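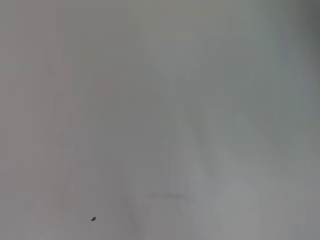
Gray, a little warm on the left, a little cool on the right.

Ronaldo Ambrosio
December, 7:40 am

OK, I have been promising a fog thread all month and it's finally happening. I love fog. I have lived in Tristville for most of my life, we get a ridiculous amount of it, and I still run to the window like a kid on a snow day. Settle in!

First thing: fog is a cloud. Same stuff, same tiny drops of water, it just happens to be sitting on the ground where you can walk into it. People who say they'd love to touch a cloud have very likely already done it on the way to the bus.

The weather folks draw the line by how far you can see. Under 1,000 meters it's fog. Over that, it's mist. So when my neighbor says "bit misty" and I can't find his mailbox, he is wrong and I tell him so (kindly).

The kind we get most in the valley is radiation fog, which sounds alarming and isn't. Clear night, hardly any wind, the ground gives up its heat to the sky, the air right above it cools until it can't hold its water as vapor anymore. Long nights help a lot. December is great for it.

You need a tiny bit of breeze, too. Dead calm and you mostly get dew, or frost. Too much wind and the cold layer gets stirred into the drier air above and the whole thing falls apart. I've stayed up for nights that looked perfect on paper and gotten nothing but a soaked lawn chair.

Then there's advection fog, the traveling kind. Warm damp air slides over cold water or cold ground and gets chilled from below. This one doesn't mind wind nearly as much. If you grew up on a coast, you know it as the stuff that eats the beach in the middle of a summer afternoon while it's sunny a few miles inland.

Steam fog is my favorite to watch. Cold air over warmer water, and the surface of the pond starts smoking in little twists. Go down to the mill pond at Flinton after the first hard cold snap, before the sun's over the trees, and bring gloves. I forgot gloves last time and spent half of it with my hands in my armpits, still grinning.

And upslope fog, where damp air gets pushed up a hill and cools as it climbs. The road over Drodum does this. The top of the pass is at 3,000 feet and you can drive into a wall of white at 2,000, come around two more bends and still be in it, then roll down the other side into full sun. Low beams, please! High beams just light up the drops in front of you and make it worse.

Somebody asked me last week why fog "burns off" from the edges. Sunlight gets through the thin parts first and warms the ground there, the air above warms up, the drops evaporate, and the clear patch grows. The thick middle hangs on longest. It doesn't always lift, either — sometimes it thins where it is, and sometimes the bottom clears first and you're left with a low gray lid all day.

Sound in fog! People swear it goes quiet, and I feel it too. Part of that is probably the still air and fewer cars out. But a cold layer under a warm one can also bend sound back down toward the ground, so a train you never normally hear seems to be coming through the kitchen. I get the Flinton freight that way a few mornings a winter.

If you want to read more, my battered old favorite is a little paperback by Ásgeirsdóttir called Low Cloud. Half of it is weather and half is her aunt's fishing stories, and the chapter on foghorns is a joy. I've lent it out so often that the cover is mostly tape now.

Want to catch some yourself? Check the evening forecast for the dew point. If the overnight low is going to drop to it or below, the sky is clear and the wind is light, set your alarm. Rain the day before makes the odds even better. Valleys, river bottoms and wet fields go first.

My best one ever was on the hill behind the old school. I walked up through it at 6 am, couldn't see my own boots very well, and came out on top with the whole valley filled in flat below me and only the water tower sticking out. I stood there until 9 and was very late for work. No regrets.

Tell me your foggiest place! I'm collecting them for a road trip in the new year, and I'll drive pretty far for a good one. Anyone who's done the Drodum road in the dark, I especially want to hear how you liked those bends.

We use cookies to remember your settings. Accept | Manage

Contact | © Ronaldo Ambrosio | Back to top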